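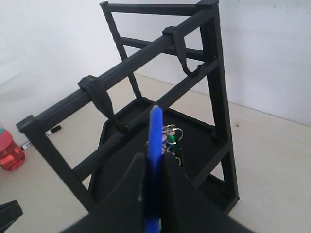 Humaira Awan objected to the approach angle as soon as the morning's plan was read out. In her view the arm should come at the rack from the open side, parallel to the wall, and the wrist should not be asked to pitch more than 18 degrees anywhere in the last part of the move. She also asked that the grip force be left alone until the path is settled, as two changes at once cannot be told apart afterwards. Both points are accepted and are reflected in the settings below.

Workshop notebook, Pondosden shared workshop, bench arm build
January 25, 2024
Entry by Evaristo Sala. Read and initialed by Daniyal Minhas.

Purpose of session

To continue placement trials with the keys and the blue handle at the black rack, and to confirm that the wrist camera gives a usable view of both hook holders during approach. The controller is the Arnberg board fitted at the previous session. The planning software is our own Ista branch, without the smoothing filter.

Settings at start

Approach speed limited to 200 mm/min for the final segment. Travel speed elsewhere 900 mm/min. Wrist pitch limit 18 degrees, as above. Grip force unchanged from the last entry. Home position re-taught before the first run; the stored value had moved after the shoulder joint was taken apart and is not to be used again. The old file has been renamed and not deleted.

Observations

1. The rack is a poor subject for the depth estimate. It is black throughout, and the planner tends to merge the slanted bars with the base tray. Edges against the white wall are found without difficulty. Edges against the tray are not. Exposure was raised one step and the tray rim then registered, at the cost of some detail on the wall, which is of no use to us in any case.

2. Items that hang at or beside the handle are not in the collision model. The planner treats the handle as a plain stick. Until this is corrected, a margin is to be added by hand on the side where the keys hang. Comfort Owusu has offered to write a simple bounding volume for it.

3. Cable from the wrist camera rubs at the second joint when the arm reaches across its own base. Wrapped with cloth tape for the present. A proper clip is to be printed.

4. Gripper zero was checked with the fingers brought together. The reading was 437 counts. This is the value to be entered in the configuration, replacing the one written in pencil on the side of the power supply.

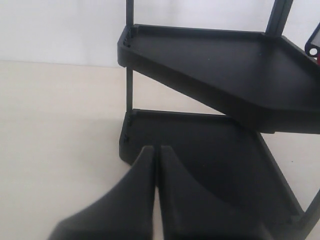
5. Approaches toward the shelf trays require a separate waypoint. The one used for the hook holders brings the wrist too low, and the lower tray then limits how far the hand can turn. The new waypoint has been saved under the name "shelf_pre" and is set back from the front of the rack. It should be reached before any rotation is commanded.

6. The slanted face of the upper tray is read by the planner as a level surface on some passes. The cause has not been established. Daniyal Minhas suspects the mesh, which was drawn from hand measurements and has square corners where the part does not. I am inclined to agree. The mesh will be redrawn before any further work on the planner itself.

Power and safety

The emergency stop was tested at the start and at the close of the session. The fuse holder on the Painemal supply is loose in its panel and must be tightened with the supply unplugged. Members are reminded that the arm is to be left de-energized when the bench is unattended, including during short breaks.

Actions

Owusu: bounding volume for hanging items.
Minhas: redraw rack mesh, both trays, correct corners.
Sala: print cable clip; enter gripper zero; remove the pencil note.
Awan: review pitch limit once the new mesh is loaded.
Fuse holder: unassigned.

The bench is reserved for this build again in February. Ebenezer Sowah has asked to use the clamps in the meantime and has been told where they are kept.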